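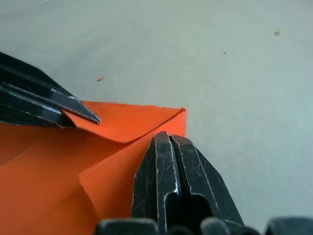

I have been folding paper since my grandmother taught me the sailboat on a rainy porch, and in all those years I never owned a proper bone folder. I used my thumbnail, or the back of a spoon, or once (on a long train ride) the edge of a library card. So when my friend Maureen Lockwood pressed a Harneo paper folding kit into my hands and told me I had to try it, I was curious and a little bit doubtful, the way you are when somebody wants to improve a thing you already enjoy. The kit comes with two creasing tools, a small metal ruler, a booklet of projects and a brick of colored paper, 500 sheets in all. I went straight for the bright orange, a color I can never resist, and it's a good one for judging a fold, too, as you can see from the triangular flap with its corner gone slightly crumpled. Sharp corners have always been my weak spot!

Let me start with the creasers, seeing as they are what you're paying for. The larger one is about as long as a butter knife, with one pointed end and one rounded, and it has a nice weight to it. You lay it nearly flat and draw it toward you, and the crease comes up flat and clean with hardly any pressure at all. The smaller one I liked less. It's meant for tight spots, but the handle is so slim that my hand started to cramp halfway through a crane, and I went back to my thumbnail for the beak. Poppy Wainwright, who is eleven and lives next door, had no trouble with it whatsoever and has asked twice if she might keep it, so perhaps it's a question of hand size.

The paper is good, better than I expected from a boxed set. It holds a crease without cracking, and you can undo a fold and try again two or three times before it starts to look tired. The color goes all the way through on most of the sheets — the dark green is the exception, with pale lines showing along the folds once you've worked them hard. I'd also say the squares are not always perfectly square. I checked a handful against the ruler and found one that was off by enough to spoil a box lid. For a sailboat or a fox it won't matter a bit. For anything modular, where you fold the same unit thirty times and slot them all together, do check before you begin.

Now, the booklet. Oh, the booklet! It runs to 80 pages and the drawings are lovely, and whoever put it together clearly loves the craft. But the jump from the easy projects to the middle ones is a steep one. You go from a tulip to a frog with a squash fold and a sink fold in the space of one page turn, and the sink fold gets a single drawing with an arrow. I've done plenty of sink folds and I still had to turn the page sideways and squint at it. A beginner would be better off borrowing a book from the library for that stretch, then coming back for the animals at the end, which are charming, the heron most of all.

The box itself is sturdy, with a lift-out tray, though the lid on mine fits so snugly that I have to pry it up with the ruler. I keep the whole thing on the shelf by my reading chair now and fold a little something most evenings while the kettle is on.

Would I buy it for myself? Yes, I think I would, mainly for the larger creaser and the paper. I have already ordered a second one for my sister, and I'm tucking a note inside about the dark green.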